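Flulau 车载气动胎压泵与Mudent 数显胎压笔:长途高速使用评测

车况:旅行车,前驱,原厂轮胎规格,满载行李。测试路线以多车道高速公路为主,途中在Urnia 服务区停车复测。两件工具均为自购,使用期从十一月开始,跨一个冬季。

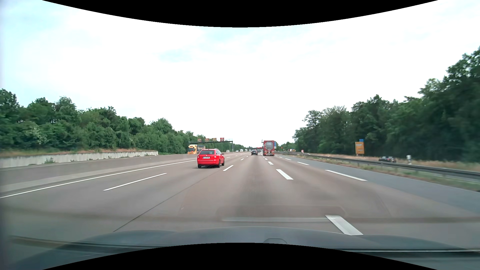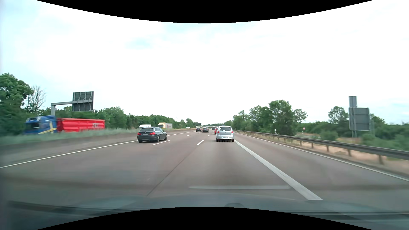 高速路段,云层泛白,偶露淡蓝

分类:汽车用品 > 轮胎养护 > 充气与测压

一、结论先行

Flulau 充气泵适合日常补气,不适合从零充起。Mudent 胎压笔读数稳定,背光偏暗。两者配合使用的价值高于单独购买任何一件。若车上已有原厂补胎套装,可只买胎压笔。

二、充气泵

供电方式为点烟器取电,电源线长度够到后轮,气管偏短,气门嘴转到最高位置时需要挪动机身。接头为旋拧式,拧紧过程漏气很少,拆下时会损失少量气压,设定目标值时应略微调高。压板式接头更快,但磨损后容易松脱,这一点上我倾向旋拧式。

冷胎状态下,将单条轮胎从偏低值补到门边标签规定值,用时近6分钟。连续补完四条轮胎后缸体外壳明显发烫,说明书要求停机冷却,冷却时间写的是16分钟。实际操作中我在第二条与第三条之间停一次,未触发过热保护。

自动停机功能有效,但机身显示值与停机后的静态值不一致。充气时管路内有动压,显示偏高,停机后回落。建议停机后等读数稳定再判断,或者直接用独立胎压笔复核。

噪声较大,清晨在小区内使用不合适。底部有四个橡胶脚垫,在沥青地面上不移位,在光滑瓷砖上会缓慢爬行。灯光为单颗白光,照射角度固定,夜间能照到气门嘴,照不到轮毂内侧。

三、胎压笔

测头为直压式,需要与气门嘴保持同轴,斜压时会漏气并且读数偏低。同一条轮胎连续测量13次,剔除一次明显压歪的结果,其余读数的末位跳动在可接受范围内。每次测量都会放掉极少量气体,反复测量时应计入。

单位可在千帕、巴和磅每平方英寸之间切换,关机后保留上次选择。电池为纽扣电池,低温下屏幕刷新变慢,读数不受影响。电池盖用一颗小十字螺丝固定,更换时需要自备螺丝刀。

与Scanlon 机械表对照,两者差值固定,冷胎热胎都是如此,可以判断为零点偏差,不是量程问题。日常使用记住这个差值即可。

四、关于热胎读数

高速行驶后胎压上升属正常现象,此时不应放气至冷胎标准值,否则冷却后会欠压。本次在服务区的复测只用于观察左右轮差异。同轴两轮升幅接近,说明没有慢漏。若一侧升幅明显偏大,应先检查冷胎基准是否偏低,再检查制动拖滞。

满载时按车门标签的满载栏设定,后轮通常高于前轮。标签只给出冷态值,测量前车辆应静置数小时。

五、收纳与附件

充气泵附布袋一个,气管需绕机身一圈才能放入,新管较硬,低温下更难弯折。附带三种转换嘴,球针能用,另外两种锥形嘴密封一般。布袋没有固定胎压笔的位置,我把笔单独放在手套箱。

六、评分

充气泵:6分(满分十分)。扣分项为气管长度、噪声、冷却间隔。
胎压笔:8分。扣分项为背光和电池盖。

补充:冬季结束后充气泵的点烟器插头弹片有轻微发黑,擦拭后接触正常,后续若有变化会在本页更新。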